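Notebook, bench 2, small parts and blocks
August, started 9:40

Picking up from the last page. The goal for the morning was to get the block sets sorted out and decide what lives in the black box and what goes back on the shelf. The shelf side is done except for labels. The box side is half done.

Block stock first. We have 118 painted wooden cubes on the list after the last delivery from Vutik, in mixed sizes. The list says 40 of those are the larger size. I did not recount, I only checked that the bags were still sealed and wrote the bag codes on the inside cover. The open bag is the one we have been working from and it is not in the 118.

Paint wear. The greens are in worse shape than the others. Chips are mostly along the bottom edges, which fits with them being pushed along a hard surface instead of lifted. I would not throw any out for that. Two reds from the open bag had splinters and those went in the bin. The yellow paint wears pale at the edges but stays on. If anyone wants to repaint, the Nalix enamel in the cabinet takes 24 hours before it stops feeling tacky, longer if the room is humid. Do not put freshly painted ones back in the bag, they stick to each other and pull the paint off when you separate them.

Matches. They are used as thin sticks for the small parts tray and I would like to move away from them. They roll, they get under the blocks, and we should not be keeping live heads on a bench where people solder. Clesis sells plain matchsticks without heads, 900 to a bag, and I have put one bag on the order list. Until it comes, matches stay on the block bench only, and whatever is left goes back in the matchbox at the end of the day and into the metal drawer.

Box and side panel. The box is good for this because everything shows up against the black, including small splinters. It does get dusty. Wipe with a dry cloth, not the alcohol wipes, they leave streaks on the dark floor. The pale panel with the grain pattern next to it does not mind the alcohol.

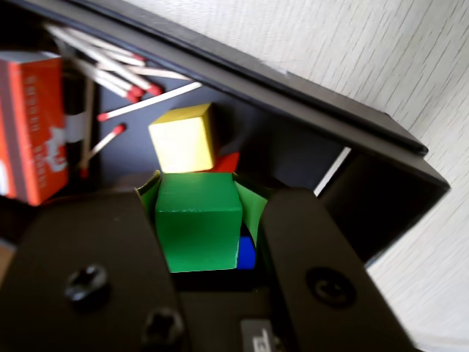
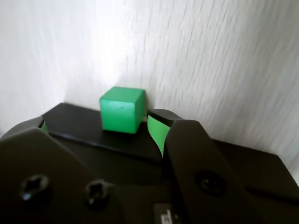
Green cubes at the bench. Matches and yellow cube in the first only.

The thin green stuff should go back in the paper folder when not in use – it picks up creases fast and after that it will not lie flat. Checked the folder while I was there and there is enough left for a few weeks. The rest of the pack is on the top shelf behind the Tang cartons.

Sorting rule, as agreed on the previous page and changed slightly today:

Large cubes, one bin, all colors together.
Small cubes, one bin per color. Red is getting low.
Flat pieces and paper, folder.
Sticks and matches, never loose in a bin with blocks.
Anything chipped down to bare wood on a full face, set aside in the tray marked R.

The change is the first line. We had the large ones split by color too and it took up three bins for no benefit. I merged them and the spare bins are stacked under the bench.

Labels. The printer is out of the wide tape. I used masking tape and marker for now. Part number for the wide tape is in the drawer, stock line 401 on our own sheet. Somebody please add it when the next order goes out, I already sent mine.

11:15. Swept the floor under the bench and found one small yellow and a lot of match ends. Yellow went back in its bin.

Left to do:
– shelf labels, once there is tape
– decide about the splintered reds, whether to ask Vutik for replacements or let it go
– second wipe of the box floor, there is still grit in the corners
– move the soldering mat farther down, it is too close to the matches as it is
– check whether the small blue cubes were ever delivered. They are on the sheet and I cannot find a bag for them

Stopped at 11:50.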